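Should I prewash tan fabric before I sew slipcovers, or will it ruin the finish?

Home & Sewing Help > Fabric and Care
Asked May 20, 2023

Hello everybody, I've been reading here for a good long while and finally have a question of my own. It's about washing fabric before I cut it.

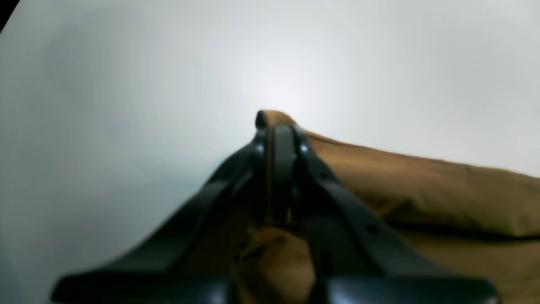 Thắng Phí tells me I'd be crazy to put scissors anywhere near it before it has been through the washer and dryer, and that every slipcover he ever regretted was one he cut straight off the bolt. My sister-in-law says the opposite. According to her the nice crisp feel washes right out, it comes back looking like an old dishrag, and then you've spent good money on an old dishrag.

So a little background. We have a loveseat that came from my husband's aunt when she gave up her place in Netivov, and it's a dear old thing with rolled arms and good springs, but the upholstery is a sort of mustard plaid that has been patched and re-patched. I don't want to pay to have it redone (I did get a quote, and I had to sit down afterward, on the loveseat as it happens). I do want a washable cover, because we have grandkids in and out all summer and a dog who believes the loveseat is hers.

I bought a tan cotton canvas from Grustham Mill Ends, medium weight, no stretch. The end of the bolt only said "100% cotton, machine wash cold." It didn't say a word about whether it had been preshrunk, and the young man at the cutting table wasn't sure and I didn't like to press him with a line behind me. The whole length is cut in one piece and it's a lot of cloth. I've got enough for the cover and a bit over, but I wouldn't say I've got plenty, so if it shrinks a whole lot I'm in trouble with the skirt.

What I'd love to know:

Do I prewash, yes or no?

If yes, do I wash it cold like the bolt said, or hot?

And will it fade? I picked tan on purpose to go with the rug, and I held it up in the window for ages before I made up my mind. I'd be sad to have it come out beige.

I'm hoping to be finished before the family comes in July, so I have time to do it properly, but I don't have time to do it twice. Thank you all in advance, and sorry this got so long!

3 answers

Answer 1 (accepted)

Oh, I do feel for you, with one person in each ear! I've made slipcovers for most of my own furniture and a fair bit of my mother's, and I'm with the prewash people on this one. Canvas is woven tight and put on the roll under tension, and when it meets warm water it relaxes. If that happens on the ironing board before you cut, fine. If it happens after you've fitted the arms nice and snug, you'll be wrestling the thing back on with your knee against the cushion, and ask me how I know.

Test a piece first. Cut a square 10 inches on a side from one end, and cut it with the grain so you're measuring something real. Write the lengthwise direction on it in laundry marker, then wash it and dry it the way you honestly plan to wash and dry the finished cover. Press it flat without pulling and measure both ways. Most of the shrinking will be along the length. If you lose half an inch there, that's five percent, and then you can do the arithmetic on your whole length and see where the skirt stands before you've committed to anything. I had 152 inches for my mother's armchair and the test square saved me, because I could see I'd come up short and I was able to go back for more off the same bolt. If I'd waited until after, that bolt would have been long gone.

Now for the real washing. Serge or zigzag the two cut ends, or you'll be picking threads out of your drain until Christmas. Undo any tight folding and drop it into the washer loosely, going around the tub, and don't put anything else in with it. I'd go one step warmer than you mean to use later on. If you're going to wash the cover in cold, prewash in warm. I don't like hot on a dyed canvas unless there's a real need for it.

As for fading, tan is one of the kinder colors. It may soften a touch, and if you keep your little test square you can lay it beside the uncut piece in that same window and decide for yourself. What you have to watch with canvas is crease lines. If it sits bunched up in a stopped washer the folds can set, and on some cloth they rub pale along the ridge and never come back. Take it out as soon as it's done, give it a good shake with a helper on the other end, and dry it on medium. I take mine out while it's still a little damp and press it then.

About the crisp feel, your sister-in-law isn't wrong, some of it does go. A lot of new canvas has sizing in it and that rinses out. But you're going to be washing this cover anyway with grandkids and a dog, so it was always going to go, and a light spray starch on the skirt will give you a nice hang for company. I use the same can I use on shirts.

One last thing, wash the cotton piping cord too, if you're using any. Put it in a mesh bag with the ends knotted. I forgot mine once and the seams puckered all the way around the seat. I lived with it for years.

Good luck, and I hope the dog approves!

Answer 2

Yes prewash. Cold is fine. I never test anything and mine turn out okay but I also cut everything big.

Answer 3

I'd only add to the first answer that you should wash it 2 times if it's heavy. Cotton canvas doesn't always do all its shrinking in the first go. I use plain Troltance powder, half a scoop, no softener. Softener makes it harder to mark with chalk, at least with the chalk I have.

Also check whether your washer can hold the whole length. Ours couldn't and I ended up taking it to the Gashaw laundromat where they have the big front loaders. It cost a few dollars and it was worth it.

Comment from the person who asked:

Thank you so much, all of you! I've cut my square and written "LONG WAY" on it with an arrow so there's no mistaking it. I hadn't even thought about the piping cord and I have a whole package of it sitting here, so that's going in a bag tonight. I've told Thắng he was right and he is being very gracious about it so far.

Comment on Answer 3:

Does the powder matter? I only have liquid.

Reply:

Liquid's fine, just don't overdo it.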